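Deux pinces, un poignet et beaucoup de café

Bon, je vous avais promis la suite en août et on est le mercredi 6 novembre 2019, je sais, je sais ! Entre le boulot et le déménagement de l'atelier (enfin, du coin de garage que j'appelle l'atelier), les essais de pinces ont pris un sacré retard. Mais ça y est, j'ai pu passer deux week-ends complets dessus et j'ai plein de choses à raconter.

Je rappelle le contexte pour ceux qui débarquent : j'ai un petit bras Grotora, acheté d'occasion, et je cherche une pince capable de démonter du vieux matériel informatique sans tout casser. Celle d'origine, vous vous souvenez, était parfaite pour attraper des cubes en mousse et à peu près rien d'autre. J'ai donc mis face à face la Gresov, à mâchoires parallèles, et l'Eskildsen, plus souple, avec ses doigts qui se déforment autour de l'objet. Sur le papier l'Eskildsen gagnait haut la main. J'étais tellement sûr de moi que j'avais déjà dessiné la platine d'adaptation pour la fixer définitivement...

Premier constat, et il m'a énervé toute une soirée : le câble de l'Eskildsen sort du mauvais côté. Dès que le poignet tourne un peu trop, il vient frotter contre le dernier segment du bras, et le contrôleur (un Kendodance, première version, celui avec le ventilateur qui siffle) se met en défaut. J'ai fini par le faire passer par-dessus avec deux colliers. C'est moche, mais ça tient. La Gresov, elle, s'est montée en 4 vis et je n'y ai plus touché.

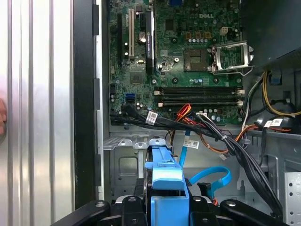
Le vrai sujet pour moi, c'est l'approche. Fermer une pince sur un objet posé au milieu d'une table, tout le monde y arrive, mais aller chercher une pièce au fond d'un boîtier, entre la tôle et les fils, c'est une autre histoire, et c'est là que la caméra de poignet change tout. J'avais d'abord essayé avec une caméra fixe sur trépied : le bras se cachait lui-même la cible pile au moment où j'en avais besoin ! Depuis le poignet, je garde les mâchoires et la cible ensemble jusqu'au bout. Dans cette tour Dell, je vise le support de disque en plastique bleu, avec sa poignée arrondie, et franchement je n'aurais pas pu rêver meilleure cible pour régler le centrage : il tranche sur le gris de la cage métallique, et il suffit de le garder entre les mâchoires pour savoir où on en est. Les câbles SATA sont bleus eux aussi, par contre, donc mon seuillage de couleur du début, poubelle. J'ai ajouté un critère de surface et je m'en porte beaucoup mieux.

Pour l'éclairage, j'ai tout essayé : la lampe de bureau, la frontale accrochée à une étagère, et même un anneau de LED autour de l'objectif (mauvaise idée, les reflets sur la tôle étaient épouvantables). Je suis revenu à la lampe de bureau tournée vers le plafond. Hiu-tung Su me l'avait conseillé dès le départ en commentaire, je n'avais pas écouté, pardon !

Côté contrôleur, j'ai baissé la vitesse d'approche dans les derniers centimètres et mis la limite de couple de la Gresov à 16 sur son échelle maison. Ne me demandez pas l'unité, la notice est muette là-dessus. En dessous, ça glisse sur le plastique lisse de mes chutes d'essai, et au-dessus j'entends des petits craquements qui ne me plaisent pas du tout. Avec l'Eskildsen je n'ai pas ce souci, elle épouse tout très gentiment, mais ses doigts sont trop larges pour passer entre deux parois, et pour du démontage c'est rédhibitoire. Je la garde pour trier des pièces en vrac, elle y est géniale.

Donc pour l'instant c'est la Gresov qui reste sur le bras. Il me manque encore un vrai retour d'effort, et j'aimerais imprimer des embouts plus fins avec un revêtement en caoutchouc. Si quelqu'un a une référence de feuille antidérapante qui se colle bien sur du PETG, je prends ! La prochaine fois je vous montre les embouts et le script de centrage, une fois que j'aurai viré tous les commentaires grossiers qui traînent dedans.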